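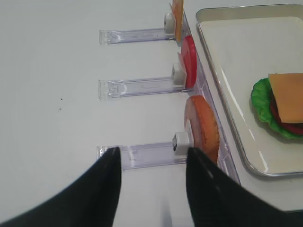 Maris Paulauskas, equipment planning, Stollby site

Pre-purchase walk-through, gripper cell with toy burger set
3 October 2026

Went through this quick before the budget call. OK / NOT OK / OPEN, comments after.

1. Finger surfaces - OK. Matte black, light streaks on the right one. Wear or just rub marks, can't say. Budget a spare pair anyway, 326 from Skametti.

2. Gap between fingers - OK. Table shows through, nothing stuck in there.

3. Clearance at the lowest slot - OPEN. Right finger overlaps the round orange piece from the wrist view. Want the approach path checked before we sign anything.

4. Dispenser rack - OK for now. Clear plastic, three slide arms, white pusher block on each. Pieces standing upright. If we buy a second rack ask for a tinted one, clear on white is hard to see. Quote is 597, no shipping in it.

5. Rack fixing to table - OPEN. Did not check underneath. Supplier to confirm in writting.

6. Tray - OPEN. Shiny rim, glossy inside, throws light back. Could bother the vision. Matte tray is cheap, add to the order.

7. Stack on tray - OK. Green leaf, red layer, orange square on top and turned a bit. Fine for a trial. Need a tolerance for rotation in the spec tho.

8. Tabletop - NOT OK. Tiny dark specks left of the rack. Wipe down, then look again. If they're in the surface, new top comes out of the Stollby line and not ours.

9. Emergency stop - OPEN. On the Surkolell list as an extra. Should not be an extra. Push back.

10. Guarding - OPEN. No price yet. Hold 1000 for it untill the quote lands.

11. Spare pieces - order one full set with the rack. Lead time 14 days.

Open items go back to Surkolell with the spec. No PO before 3, 5 and 9 are closed. Next budget window is May - anything missed now waits till then.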